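About Weerakoon

Weerakoon tests machines that are sold as being ready for chores. We don't build them and we don't sell them. Manufacturers, care homes, hotel groups and the odd nervous investor pay us to find out whether a robot can do the job in the brochure, and we send them a report they may not enjoy.

Nilmini Cassim started the company after nine years of buying equipment for commercial kitchens. She had sat through a lot of demonstrations. Most of them involved one cup, one shelf and a man from the vendor standing very close to the off switch. Tahsin Haque joined her from a packaging plant, where he had been the person called when the arm stopped.

Our position hasn't moved much. Can machines do housework yet? Some of it, slowly, on a good day, with somebody watching. Shop-floor work is further along, mostly where the parts are identical and arrive the same way up. A kitchen counter is a harder place to work than a loading line, and we think anyone quoting a date for the robot butler should be asked what happens when the toast is stuck.
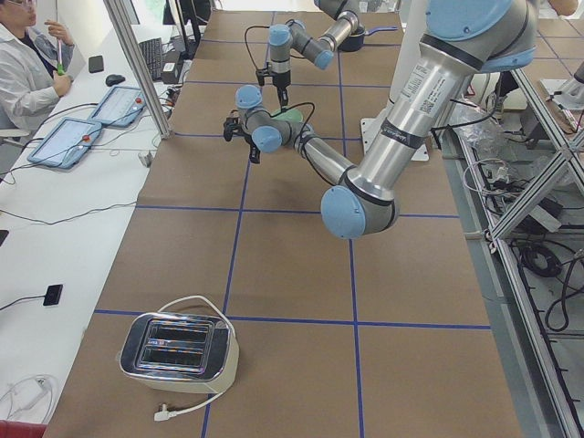 Gremton, July

The kitchen bench has two arms with black grippers, a toaster, a pot with a blue handle, and blue tape marking the surface into cells. People sit next to it all day. We count their time in every result, and that is usually the figure clients want taken out.

Our chore list has 103 tasks on it. Each one is run 30 times, and a task passes only if it works without a person stepping in. Last year we logged 1,219 interventions – dropped lids, missed handles, arms that simply stopped and waited. We publish the list and the pass rule. Client results stay with the client unless they agree otherwise, and so far only Grommont has.

We'd be glad to be wrong about the pace of all this. Tahsin keeps a short list of tasks he thought were years off and which now pass, and folding a dish towel is on it. Fitted sheets are not.

Visits to the Gremton workshop are by appointment. Bring a chore you hate and we'll tell you what we think of its chances. Vendors are welcome too, though we ask that they stand back from the off switch.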